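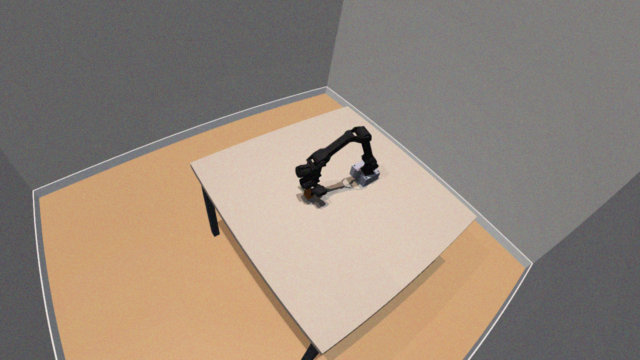

Packing bench arm, anyone living with one?

jelau_nights
Floltel wants to put an arm on our small parts bench in February. So far all we've been given is a simulation and a promise that "roles will evolve." There are 20 of us on the line. In the sim it has one little item to deal with and a whole table to itself. My bench has never looked like that.

b_moroz
We got ours last year. It does the dull picks fine. What changed is that I used to pack and talk to people, and now I clear jams and refill trays on its schedule. Same pay.

Marichka H
My wrists quit hurting after ours went in, so I'm not going to trash it. 194 small boxes a shift by hand was no picnic.

b_moroz
Fair. Did they keep everyone?

Marichka H
Everyone who wanted to stay. Two moved to receiving.

jelau_nights
"Wanted to" is doing a lot of work there.

Marichka H
I was there, you weren't. One of them asked for it.

rosty_p
A sim is a normal first step, it's for checking reach. It won't show you the parts that come in bent or with tape stuck to them. Ask who handles those and whether that time counts against your rate.

jelau_nights
Asked Beatriz, our lead. She said the rate would be "reviewed." It's 50 an hour now.

b_moroz
Get it in writing before the thing is bolted down. Ours got reviewed too, and it went up.

jelau_nights
Meeting's at 3. Will post what they say.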